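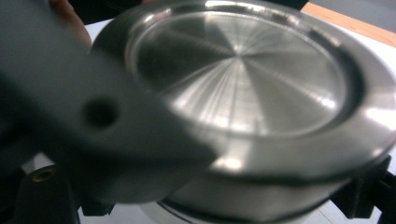
Un fond en inox brossé ne se nettoie pas comme un bord poli. Sur le premier, les stries partent du centre et je frotte dans leur sens, microfibre à peine humide. Sur le second, chiffon sec, sans appuyer. J'ai cessé d'utiliser la pâte Kindex, trop abrasive : la rayure apparaît dès qu'on incline la pièce vers la lumière. 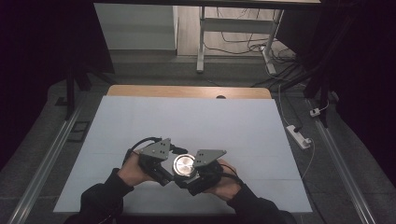 Catégorie : Atelier, entretien des métaux

Le plan de travail compte autant que le produit. Un panneau blanc posé sur la table révèle la moindre poussière de polissage. Pesée de contrôle le mardi : 388 g, valeur inchangée après cinq nettoyages. 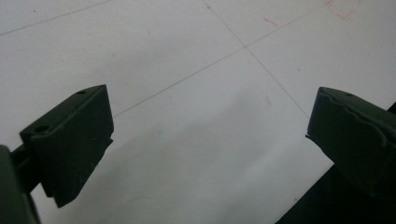

Le quadrillage du panneau

Lignes grises très fines, un peu estompées par endroits. Je les garde comme repères. Les traces rouges résistent à l'eau savonneuse ; prochain essai à l'alcool, sur un coin.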